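Home | Syllabus | Handouts | Studio Booking | Contact

Radio Programming, Unit 6: Clocks, Breaks and the Midday Shift

Read this before Thursday. We will build two clocks in class and you need to know the terms.

A format clock is a drawing of one hour of radio. It shows where the songs go, where the commercials go, and where the host talks. Most music stations run several clocks. Morning drive has its own, with more talk and fewer songs. Overnight usually has the simplest one.

The number to start with is the spot load, meaning the minutes of commercials in the hour. Our practice station, Cilari 703, carries 12 minutes an hour in middays. You can split those into two breaks of six or three breaks of four. Two breaks give you longer music sweeps. Three breaks are easier on the advertiser in the last position, who otherwise comes on after five minutes of other ads.

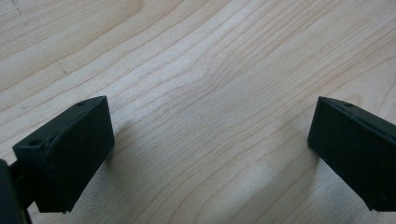
Placement of the breaks matters as much as their length. Ratings credit goes by quarter hour, and a listener has to stay five minutes inside a quarter hour to count. Programmers therefore like to play music across the :00, :15, :30 and :45 marks and put the breaks between them. When you draw your clock, use one light color for music, something like the pale wood tone in the photo, so that your pencil notes can still be read on top of it. Use a dark color for spots. Mark talk breaks with a T and the number of seconds.

Music categories

The Cilari library has 400 active titles. They are sorted like this:

A (power currents): 7 songs
B (secondary currents): 13 songs
C (recurrents): 60 songs
G (gold): 320 songs

If your clock calls for two A songs an hour, each one comes back every three and a half hours. That is a slow rotation for a hit station and a fast one for adult contemporary. Work out the turnover for every category before you hand in the clock. Last year half the class forgot to do this for gold.

Artist separation is set at 180 minutes for gold and 90 for currents. Leave these settings alone in the Flireo scheduler. If it refuses to place a song, look at the unscheduled list first. 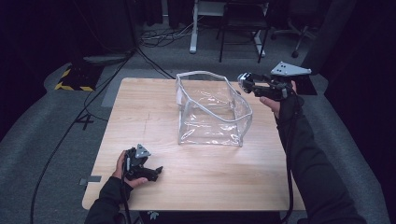
Department of Media and Broadcasting

Talk breaks

A midday host on a music station gets three or four talk breaks an hour. Each should have one subject. Beat Aebischer's air check from June is on the class drive. In the second break he gives the weather, a contest and a concert date in 25 seconds, and the contest is hard to follow. Listen to it twice and write down what you would cut.

Ticket giveaways need a separate liner. The script must name the prize, how to enter and when entry closes. For the exercise the sponsor is Ferri and the prize pool is $4,000.

To hand in

One midday clock, drawn by hand
Turnover figures for all four categories
One liner for the Ferri contest, 20 seconds or less

Questions about Flireo logins go to Corina Steiner. Studio B is free after 3 p.m.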